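Course handout, Home Order Basics, session four
Keys, rings and the tangle at the bottom of the drawer
Emiliano Urrutia, 5 Jul 2025

Hi all. Last time we did cords and chargers, and a lot of you stayed afterward to talk about keys, so keys it is. Bring whatever you've got in that bowl by the door (yes, all of it!) and we'll work through it at the tables.

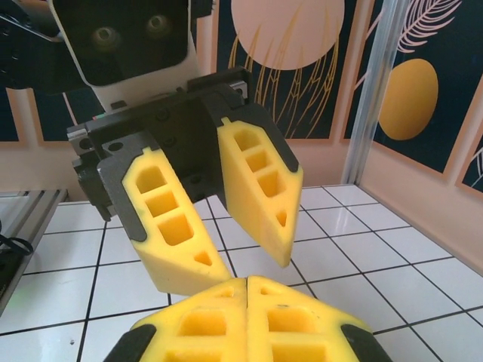
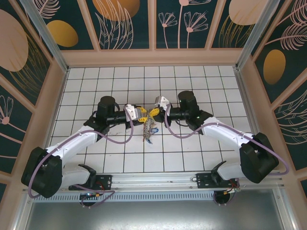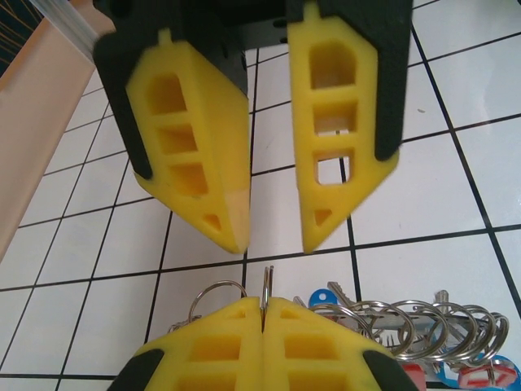
Fig. 1, top to bottom. White tile makes a good sorting surface; the split rings and keys are in the last picture.

1. Start with the surface

I'm a bit of a bore about surfaces, I know. But small silver things vanish on a busy tablecloth, and I lost most of an evening once to a ring that was sitting on a gray placemat the whole time. Tile is great. It's hard, it's pale, and the grout lines give you ready-made squares to sort into. If you don't have tile, a baking sheet lined with a plain dish towel does nicely, and the rim keeps things from rolling off.

Get your light coming from the side if you can. Shiny metal under a bare overhead bulb is mostly glare, and you want to be able to read the little numbers stamped on the keys.

2. Spread before you sort

Everybody wants to pull a key off a ring in the first minute. Please don't! Lay the whole bunch down first, fan it out, and see which rings go through which. On a big bunch you'll nearly always find rings hanging from rings, and once those are flat you can follow them with a fingertip.

Overlapping rings look joined when they aren't. Lift one a little way up. If its neighbor stays put, they're separate, and you can slide it off to its own spot.

For a proper snarl (string, old ribbon, the fuzz that collects in a coat pocket), hold it loosely from two sides and tease it outward. Pulling tightens it. I say this every session and then I go home and yank on my own.

3. Opening a split ring

A split ring is a flat coil of wire that goes around twice, more or less. To get a key on or off:

Hold the ring upright, pinched at the bottom, with the split end facing you.
Slide something thin under the end of the wire. A staple remover is my favorite, a butter knife will do, a fingernail is how you lose a fingernail.
Feed the key into the gap and push it around until it drops clear.
Take the tool out and check that the coil has closed flat.

If there's still a gap after that last bit, the ring has been stretched. Toss it. A new one costs pennies and a lost house key doesn't.

Sizes: the big rings are for holding the whole set and the small ones are for grouping. I like one small ring per place (home, work, Mom's) and then one larger ring through all of those. When you go to Mom's you take off one small ring and you're done.

4. Labels

Now the part people skip. The class in June brought in 247 keys between them, and we had 106 left at the end that not a soul could put a door to. 106! Some had come from houses that were sold years ago.

So, label as you go. Colored caps are fine for up to five or six keys, and after that you start forgetting whether blue was the shed or the garage. Paper tags with a metal rim last longer than the all-plastic ones, in my experience. Write in pencil. And please never put your street address on a tag, just a word you'll understand.

For the mystery keys, walk them around the house once, trying every lock, padlocks and filing cabinets included. Whatever's left goes in an envelope with the month written on it. I keep mine a year.

5. What we'll do in the room

First half is spreading and sorting your own bunch. Second half is tags. I'll have 200 small rings and a box of tags at the front, so help yourselves, and if you run short there's a hardware counter at Gronis on the corner that sells them loose. The Montecinos group is joining us this time, which makes 37 people, so it'll be snug. Share the staple removers.

Homework from last time: I've still only seen cord charts from half of you. Bring them along, or leave them in the tray by the door.

For next session (loose hardware: screws, hooks, picture hangers)

Collect one jar's worth, unsorted. Don't tidy it first, I want it ugly.
Read the Stiston pages on drawer dividers, the first part only.
Have a think about where your spare key lives right now, and who besides you knows.

Questions to me before or after class, I'm usually there early setting out the trays.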